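# Week 3: can it do the washing-up yet?

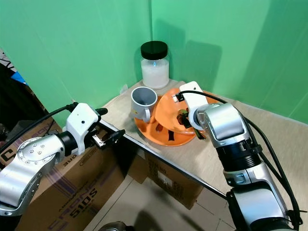

*Photo: Snežana Radonjić, Tustbridge teaching lab*

Short answer, not yet, but it's a lot closer than when I first taught this unit. I'd like you to think about chores as a pile of small jobs stuck together, as that's how the trouble shows up. Clearing up after tea and toast sounds like one job. Look at the plates above, though - one is flat with a mug on it, the other is tilted in a gripper, and there are dark bits on the lower one. What should the arms do about the bits? You'd know without thinking!

Plates are nasty things to pick up. They're thin at the rim, they're wide, and a small slip at the edge becomes a big swing at the far side. Mugs are kinder (you get a handle), but only if the handle is somewhere you can reach. Clear glass, like the jar at the back, is a pain for depth cameras, which tend to see straight through it.

Now the Flumton figures from your reading. Their arms made 1,096 tries at stacking plates and 700 came off. I'd call that good going for research and hopeless for a kitchen - would you keep a dishwasher that dropped your plates that often? Note too that they used the same table throughout. Jurnura moved theirs to a new room and needed 200 fresh demonstrations before it settled down.

For next time:

- read the Atanasov chapter on grasping, skip the maths at the end
- clear your own table at home and write down every separate move you make
- mark the 3 moves you think a machine would find hardest, and bring the list with you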